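Progress report to the Carneck Fund
Project: Table clearing and tray handling at the Grelitz staff cafe
Last updated: 29th March

This report covers the second period of the grant. The first report dealt with the purchase of equipment and the choice of site. This one covers the work on clearing tables, the changes to shifts, and what the cafe staff have told us so far.

The cafe serves the Grelitz offices and the training center next door. Before the project, clearing was done by whoever was free, which in the lunch period usually meant the person who should have been at the counter. The aim agreed with the Fund was to move part of the clearing to an arm on a wheeled base, supplied by Habte, and to keep the staff hours the same. No jobs have been cut and none will be during the grant.

Work in this period has been on trays and on cups with saucers. Staff teach the tasks with hand-held grippers, doing the job as they normally would while the movements are recorded. We have 2,204 usable recordings against a target for the year that we expect to pass in May. Recordings were thrown out when the person teaching was interrupted by a customer, and we now do most of the teaching after the lunch service for that reason.

Trays have been the harder of the two. They lie flat, and the rim is low, so there is little to get hold of. Staff normally slide a tray toward themselves until one side is over the edge of the table, then lift it. We first tried to teach a straight lift from the corner and gave this up after two weeks.

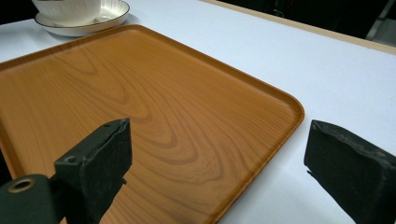

The glossy finish also causes trouble under the ceiling lights. A bright line along a rim can be read as the edge of the table, and the arm then stops short. Wondo, who provide the software, have changed how edges are picked out, and the stops are less frequent. They have not gone away. Crockery left close to a tray is a separate problem, and for now the arm waits for a member of staff to move it.

In the last set of trials the arm was given 100 empty trays to clear and took 90 of them to the return rack without help. The other ten were left in place and picked up by staff. Loaded trays have not been tried and are not planned until the next period.

Changes for staff

The clearing shift has been rewritten. One person per lunch service is now named as the floor lead. They watch the arm, clear what it cannot, and can stop it at any time. The floor lead does not cover the counter. Staff asked for this early on, and it has been the most popular change so far, though it does leave the counter short when someone is out sick.

Teaching hours are paid at the higher training rate. We had budgeted for 2 people to do this and more than that asked to. We have shared the hours out, which means more variety in the recordings but also slower progress, as each new person needs time to get used to the grippers. Several people reported sore wrists after long sessions. Sessions now have a fixed break, and we have asked Habte for a lighter handle.

Staff were less happy about the noise of the base and about customers asking them whether they were being replaced. We have put up a short notice by the till. Some staff feel the notice makes it worse, and we will look at the wording again with them.

Spending

Spending is within budget. The repair line is higher than planned because gripper fingers have had to be replaced – they wear at the tips – and the training line is lower because teaching started late. We ask the Fund's permission to move the difference from training to repairs.

Next period

We will start on loaded trays, repeat the empty tray trials with the new edge settings, and hold a second round of staff interviews. The results will be sent with the next report.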